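Station Diary, Kitchen Cell, Walham Site
May. Entry opened 8:10 a.m. 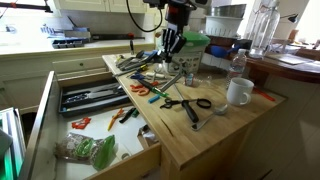
Kitchen cell, counter and open drawer, arm above the work surface.

The cell was brought up without faults. Both operator accounts were checked against the roster, and the clock on the recording machine was matched to the site clock before any example was taken. The previous entry had noted a difference between the two, and the correction has now been made permanent.

Work continued on the drawer and counter set for the Flolstead program. The set is intended to teach the learning system to pick up a named object from a crowded surface and to place it where it has been told to. The object is named in ordinary speech before each example begins, and the operator then guides the arm through the whole movement. The spoken name is stored with the movement. Operators are reminded that the wording should be natural. "The scissors with the orange handles" is acceptable, and so is "the orange scissors." A catalog name is not acceptable.

The layout used in the morning was a dense one. Pliers and wrenches were grouped toward the back of the counter, and two pairs of scissors were placed on the wood, one with orange handles and one with black. The black pair was left open, with the thick handle of another tool lying over it. A spoon, a mug and a plastic water bottle were kept to the other side. The drawer was left pulled out with the knife tray at the back of it, so that the system is shown a second surface at a lower height during the same example.

The first block concerned the orange-handled scissors only. The approach was varied by the operator on each attempt, and the starting position of the arm was changed between attempts in accordance with the Grurico procedure. Progress was steady. One example was stopped early when the marker beside the scissors was lifted along with them. It was kept and labeled as a failure. The program office has asked for failures of this kind to be retained, provided that the label is entered before the next example is started.

The second block concerned the black-handled scissors. This was slower. With the other handle resting across them, the scissors cannot be lifted cleanly in a single movement, and the operator must first decide whether to move the upper tool aside or to draw the scissors out from under it. The written instructions do not state a preference. Vivek Tyagi was consulted by telephone and advised that both methods should be recorded, with the choice left to the operator and noted in the comment field. He asked that one method should not be allowed to crowd out the other, and suggested that operators review their own comments at each break. This has been added to the sheet on the cell door.

10:45 a.m. Recording was paused for 3 minutes while the gripper fingers were wiped and the grip force was checked. The reading was within limits. The cable to the arm was inspected at the same time and found to be in order.

The third block concerned the mug. The request was for the mug to be taken by its handle and set down near the back of the counter. Operators had reported in earlier entries that the handle is too often presented in the same direction, and the starting pose was therefore changed after every example in this block. The change adds time between examples. It is recommended that the daily target be adjusted to allow for it.

At the midday count the set stood at 155 examples accepted. The remaining work for the day was planned on that basis.

1:20 p.m. The afternoon layout was prepared by moving objects between the drawer and the counter, following the list issued by the program office. The list calls for the small items to change places more often than the large ones. The knives are not to be handled by the arm under the present safety approval and remain in their tray for every layout. This point has been raised by two new operators, and the answer is recorded here for reference. The tray may appear in the recording. It may not be the subject of a spoken request.

The Nambiar review tool was used for the first time in this cell. It plays each example back at double speed and asks the reviewer to accept it, reject it or send it for relabeling. Reviewers found the playback clear. The relabeling screen does not show the original spoken request, and the reviewer must return to the previous page to hear it again. A change request has been submitted. Until it has been answered, reviewers are to write the original request on the paper log before opening the relabeling screen.

A difference of opinion arose between reviewers over examples in which the object is set down correctly but is afterward pushed by the arm as it withdraws. One reviewer accepted these and the other rejected them. After discussion it was agreed that such examples should be accepted only where the object remains on the surface named in the request. The earlier decisions were gone over again on this basis, and 2 were reversed. The rule will be sent to the Flolstead program lead for confirmation and should be treated as provisional in the meantime.

3:50 p.m. Storage on the recording machine was found to be lower than expected. The files from the earlier part of the week had been copied to the site server but had not been cleared locally. They were checked against the server copy and then cleared. The opening checklist has been amended so that free space is entered beside the clock reading.

Recording closed at 4:30 p.m. with 279 examples accepted for the day. Failures are held in their own folder under the same date code. The arm was returned to its rest position, and power to it was removed at the wall switch.

Matters carried forward: confirmation of the withdrawal rule; a reply on the relabeling screen; a revised daily target for layouts in which the mug is turned; and a spare set of gripper finger pads, which should be ordered through the Walham stores desk before the present set is due for replacement.

Entry closed 4:55 p.m.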